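The Tea Box Will Outlive Us All
How a small wooden square with dividers became the last well-run department in the building

April 28, 2022

Every workplace has one piece of furniture that knows more than the org chart does. In a bank it might be the good stapler. In the shared offices on the second floor of the old Lusach building, where I have rented a desk for longer than I planned to, it is the tea box.

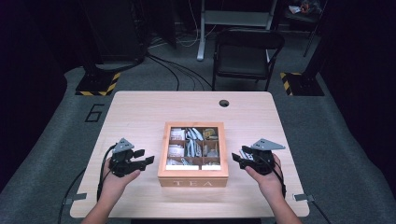
I came to tea boxes late and against my will. I grew up in a house where tea was a cardboard carton with a torn flap, kept next to the flour, and the range of choices was yes or no. A box with a window in the lid and compartments inside struck me as something for hotels, and for the kind of hotel that irons its napkins at that.

Then I started working next to one. Ours is blond wood, square, with six compartments and the word TEA across the front in big white capitals, for anyone who was hoping it might be cigars. You look down through the lid and make your decision before you commit to opening it. This matters more than it sounds. A person who opens a tea box and then closes it again without taking anything has made a public statement, and people remember.

The dividers are where character comes in. A new box arrives empty and full of promise, and whoever fills it first sets the law of the land. Paper packets stand up nicely, like files in a drawer. Foil sachets slump. Pack them tight and they lean on each other at an angle, like commuters; leave them any room and they lie down completely, and then you have a compartment that looks half empty and holds more than you'd think. I have seen a grown adult order another carton of mint on the strength of that illusion. We had mint until November.

There is a trade in all this, naturally. Govow, the office supplier that keeps our floor in printer paper and paper towels, lists 19 tea boxes in its spring catalog. There is bamboo, there is black lacquer, and there is one with a lock, which I would like to know more about. The cheapest is a tray with ambitions. The most expensive has a drawer underneath for sugar and costs more than my chair. Its page promises "a moment of calm in the working day," which tells me the copywriter has never stood behind two accountants and the final Earl Grey.

For a dose of perspective I took the train out to Cassim, the wholesaler that supplies the small hotels along the coast. The warehouse smells wonderful for ten minutes and then like the inside of a coat. They ship up to 4000 sachets to a single guesthouse over a summer, and they will tell you with no prompting what comes back in the fall. It is the fruit ones. Guests love to look at a fruit tea. They turn the packet over, admire the hibiscus, and take the black.

This squares with my own findings. In any mixed box there are two kinds of tea: the kind people drink and the kind that makes it look like a nice box. The second kind does honest work. Take it out and you're left with a crate of breakfast blend, and you might as well go back to the carton by the flour.

As for upkeep, there isn't much to it. Keep the box away from the kettle, as steam does the wood no favors and the paper packets even fewer. Wipe the lid. Turn out each compartment now and then and bang the crumbs of leaf into the sink. Put the old packets in front when you refill - everybody knows this and I have never once seen it done, including by me.

The firm across the hall, Grorow, got rid of its box last year and put in a machine that takes capsules. It hums. It has a screen that asks you to descale it, politely at first. Their people have started drifting over to our side in the afternoons, mugs held low against the leg, to study our lid with great interest and ask if anyone's using the chamomile.

We let them have it. It was only there for looks.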